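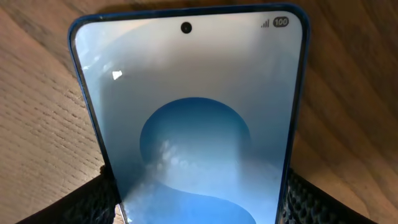

Fully charged, and nothing on the screen that needs an answer.

I think a phone should have one place in the house where it lives, the way a coat has a hook. Mine didn't for years. It lived on the arm of the couch, under the couch, on the edge of the bathtub, and once in a mixing bowl. When it rang I walked around the apartment listening for it.

In March I put a shelf by the front door and made a rule. When I come home, the phone goes on the shelf. If I want to use it, I go to the shelf and use it there, standing up. The shelf cost me 79 dollars from Studell, which is too much for a shelf, and I would pay it again.

My friend Naa Agyeman thinks the rule is silly. Her argument is that a phone is a flashlight, a timer, a cookbook and a radio, and if you leave it by the door you have to buy all those things again. She has a point. I did buy a kitchen timer. I also dug out an old radio, and it only gets 4 stations clearly. I still prefer it. The timer tells me the rice is done and then it has nothing more to say to me.

The other argument I hear is about emergencies. My mother is 81 and lives in Wadport, so I take that one seriously. The ringer stays on, turned all the way up, and the shelf is eight steps from the kitchen. I have not missed a call from her yet. I missed plenty when the phone was in the couch.
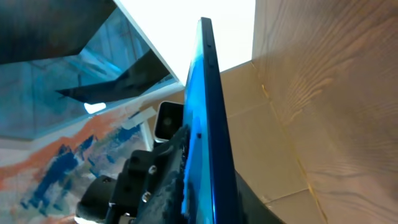

Thin, blue, and easy to lose between two cushions.

Part of the trouble is how flat everything has gotten. The phone I had when I was young was a lump. You knew when you were sitting on it. Now the things we use most slide under a magazine and are gone. People answer this by buying trackers and stands, and I don't think more gadgets are the fix. A surface you keep clear will do the job, and most homes already have one under a pile of mail.

I'm not asking anyone to give up a phone. I had 493 unread messages the Sunday I started and I read them all, standing at the shelf, until my feet hurt. Then I went and sat down without it. The couch is a better couch now. I'd start there, with whatever shelf you have.

Fengying Deng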